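Madeira na cozinha: o regresso de um material paciente

9 de dezembro de 2018

Durante anos, as bancadas de pedra composta e de aço dominaram as cozinhas novas. A madeira ficou reservada às casas de campo e a um ou outro restaurante. Desde outubro, porém, as oficinas que trabalham por encomenda têm recebido mais pedidos de tampos, tábuas e prateleiras maciças, e os prazos de entrega alongaram-se.

A Fodness, uma pequena marcenaria que vende sobretudo a particulares, passou de três para 19 encomendas em carteira. Boa parte vem de apartamentos remodelados, onde a cozinha abriu para a sala e os donos querem uma superfície que não destoe dos móveis. O preço conta menos do que se pensaria. Uma tábua grande, colada e lixada à mão, custa ali 400 euros, e quem a compra costuma já saber como a vai usar.

A escolha da espécie continua a ser a primeira conversa. O carvalho resiste bem, mas tem poro aberto e escurece em contacto com o ferro molhado. A nogueira é mais cara e esconde melhor as manchas. O bordo e a faia, claros e de poro fechado, são os preferidos para cortar alimentos. O pinho risca com facilidade e fica melhor em prateleiras.

Depois vem a secagem. A madeira mal seca empena, e o defeito só aparece quando a peça já está em casa, perto do forno ou da máquina de lavar. A Storno, que fornece pranchas a várias oficinas, não deixa sair nada com mais de 10 por cento de humidade. É uma regra que atrasa entregas — e que os marceneiros agradecem.

O acabamento divide opiniões. O verniz protege, mas lasca sob a faca e obriga a lixar tudo quando se estraga. O óleo pede manutenção regular e deixa-se retocar numa tarde. Para as zonas de corte, a Fodness usa um óleo mineral simples. Nos tampos prefere o Prurkinum, uma mistura de óleo e cera que se aplica com um pano em camadas finas, com um dia de intervalo entre elas.

No restaurante Su, a bancada de madeira tem mais de 10 anos de serviço. Está marcada junto ao lava-loiça e mais clara no sítio onde se amassa o pão. É lavada todas as noites com água morna e pouco sabão, seca de imediato e oleada no início de cada mês. Nunca foi substituída, apenas lixada duas vezes.

Em casa, os cuidados são os mesmos em escala menor. As tábuas guardam-se de pé, nunca vão à máquina, e convém ter uma só para carne e peixe crus. O cheiro a cebola sai com sal grosso e meio limão.
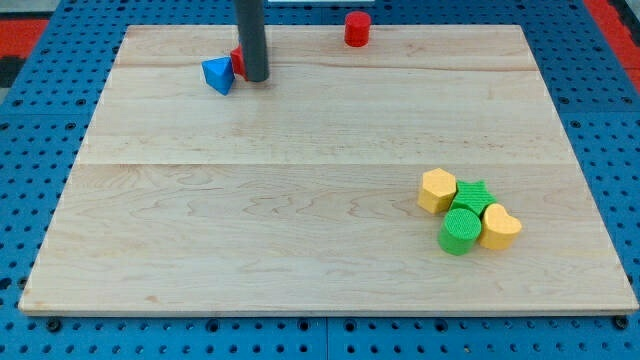

Como olear uma tábua nova

Limpe o pó com um pano seco e espalhe o óleo no sentido do veio, nas duas faces e nos topos. Espere meia hora e retire o excesso. Repita no dia seguinte e deixe a tábua de pé durante a noite antes de a usar.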